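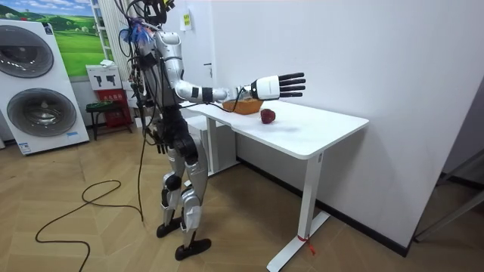 # Hurness (robot)

**Hurness** is a humanoid robot assembled at Ventura, a shared workshop, by a group of members led by Corey Ashby and Nayeli Cáceres. The build began in January and the robot first stood without a support line on March 10, 2024.

## Design

The body consists of silver shell panels over black joints, with black cables running down the back. A sensor rig takes the place of a head. The right hand has black fingers and a white back with small printed lettering; the left hand is dark. The knees are kept slightly bent when the robot stands, a posture chosen by Wiebke Lenz, who wrote the balance software.

Motion commands are sent by Dusitance, a control program the group maintains in its own code archive. Early versions dropped commands when both arms moved together - a fault traced to a worn connector and corrected by Nhyira Kwofie.

## Tabletop work

Handling exercises are carried out at a white table, using ordinary objects such as an apple and a shallow woven basket. The arm is extended over the table with the fingers open before a grasp is attempted. In the first recorded series of 40 attempts, most failures occurred as the fingers closed.

## Costs

Published accounts put spending on parts at $3,567, of which $2,575 went to the arms and hands. The figures exclude tools owned by the workshop.

## See also

- Skatton, an earlier wheeled robot by Alby Ashby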